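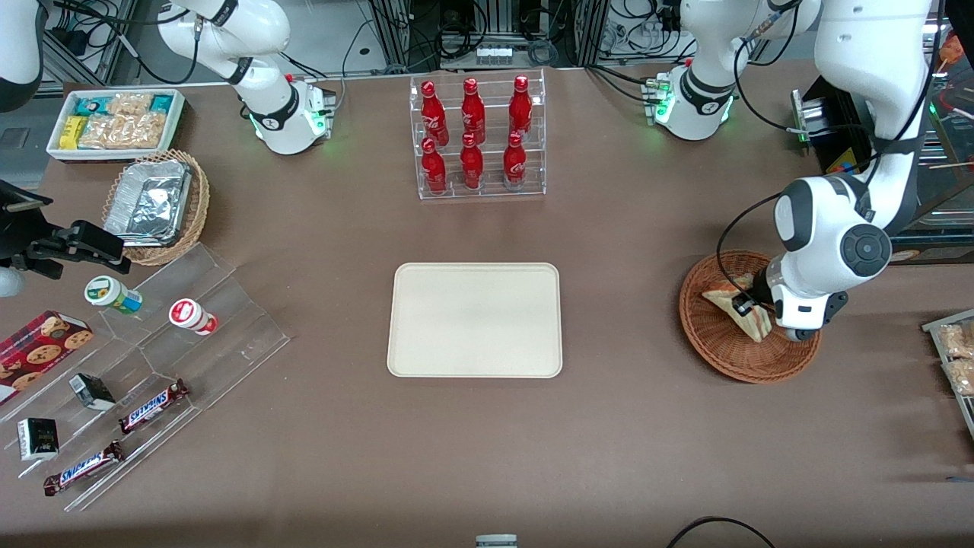
Reading a startup's quarterly loss
Speaker notes – Danjuma Adebisi
Toltham evening course for small investors, 27 June 2023

Opening (keep it short)

Good evening. My name is Danjuma Adebisi. I worked nine years in the finance department of Kutenau, a parcel delivery company which was never listed on the stock exchange. Tonight I speak about one thing only: what you should ask when a private company tells you that it lost money.

Say that I hold no shares in any company I mention. I sold my Kutenau shares in November.

Ask who in the room has ever received an investor letter. Wait for the hands. If there are few hands, explain that the letter is normally two or three pages, comes by e-mail, and is not checked by an auditor.

Slide 1 – A loss is a result of choices

Use the Valix case. Valix rents electric vans to shops by the hour. In its first full year it had sales of 200 million dollars and a loss of 400 million. The newspapers wrote that it burns two dollars for each dollar it earns. Correct the audience gently if they repeat this, as it is a common mistake. The company spent three dollars for each dollar of sales. One dollar came back from customers, and the two others came from investors.

Then ask: where did the money go? In the letter there were four lines. Drivers' bonuses, discounts for new customers, vans, and "other". The line "other" was larger than the vans. Pause here. People should have time to read it.

Slide 2 – Which loss do they show you?

There are many words for a loss, and the company chooses the word. "Operating loss" leaves out the interest on the loans. "Adjusted loss" may leave out nearly everything, for example the shares which are given to employees. I wrote such letters myself, so I can say this without anger. We called it adjusted when we did not like the other number.

What to tell them: find the same word in the letter from the quarter before. If the word has changed, write to the company and ask for both figures under the old word. At Kutenau we received this question perhaps twice in a year, and we always answered it.
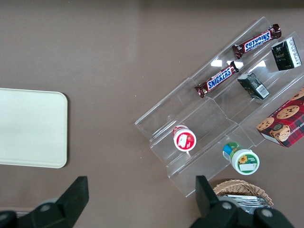 Slide 3 – How long will the cash last

Draw this one on the board, do not use the slide if the projector is weak.

Cash in the bank, divided by the cash which goes out each month. Valix had 200 million dollars in cash at the end of the year and it was losing 40 million each month. This gives 5 months. The letter did not contain this number, but it contained both parts of it, on different pages.

Remind them that the cash going out is not the same as the loss. A van which is paid today appears in the loss slowly, over several years. I should say this two times, it was the most asked question in the spring course.

Slide 4 – The call

Some private companies invite their larger shareholders to a telephone call after each quarter. The head of finance reads for twenty minutes, then there are questions. Tell the story of the Aliyu call: the sound was bad, the finance chief gave the loss for the home market only, and three listeners reported it to others as the loss of the whole group. Aliyu had to send a correction the next morning.

Advice: write down the exact name of each figure before you write the figure. If you did not hear "group" or "total", put a question mark beside it.

Slide 5 – When a bigger loss is acceptable

Do not rush this part. A delivery company opening in a new city will lose more at first. Ask for the figures of its oldest city. If the oldest city still loses money on every order, I become careful – more orders will make the loss bigger.

Questions

Probable ones: can I sell my shares before a listing (often only with permission of the board, look in the shareholder agreement), and is the loss good for my taxes (I am not a tax adviser, refer them to one).

The room must be free at nine. Leave the handouts by the door.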